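Mini fridge in a rented room, how much is it costing me and is it safe for meat?

Posted in Household > Kitchen and food
4 replies, 1,040 views

Mathur_B
I rent one room in a shared house in Brotwood and since February I have my own small fridge, because the kitchen one is always full. It stands on the carpet next to my desk. The landlord now wants an extra payment for electricity and I would like to know if his number is fair. Also I want to keep cooked meat in it overnight and I am not sure if such a small fridge is cold enough. The dial has no degrees on it. I don't have the booklet, I bought it second hand. Thank you in advance for any help.

Dritero
Depends on the fridge. Mine costs nearly nothing. Just turn the dial to maximum and forget it.

Akash Srivastava
I would not turn it to maximum without measuring first. English is my third language so please excuse me if I explain some things too long.

For the money: borrow a plug-in energy meter and leave it for some full days, not for one hour. A fridge works in cycles, so one hour tells you very little. My own one used 836 watt-hours in a day, during a warm week and with the door opened too often. Multiply your daily result by the days in the month, then by the price per unit on the landlord's bill. Ask him politely to show you the bill - a reasonable person will not mind.

For the meat: buy a fridge thermometer. Put it in a glass of water on the middle shelf and read it the next morning. You want 5 degrees or lower. Many small fridges with a fan, and no compressor, can only cool to a certain amount below the room, so in a hot room they may stay at 12 or even more. This is fine for drinks but it is not fine for meat.

Leave a hand's width of free space behind it, and take it off the carpet if the air opening is underneath. A piece of board is enough.
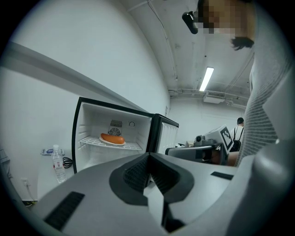 Can I put the sausage in while they are still warm from the pan?

Let them cool on the worktop first, but put them in within two hours. A small fridge needs a long time to bring down the heat of warm food, and during this time everything else inside becomes warmer also. Cut thick ones in half if you are in a hurry. Cover them afterwards, otherwise your milk will taste of sausage.

Alten
Agree with the thermometer. I paid for a new fridge before I checked the old one and the old one was only too near to the radiator. It was 200 wasted. Move it away from any heating, wait one day and measure again.

Mathur_B
Thank you to all. The radiator is just beside my desk, so I will move the fridge to the other wall tonight and order a thermometer. The meter I can maybe borrow from my colleague. I will write the result when I have it.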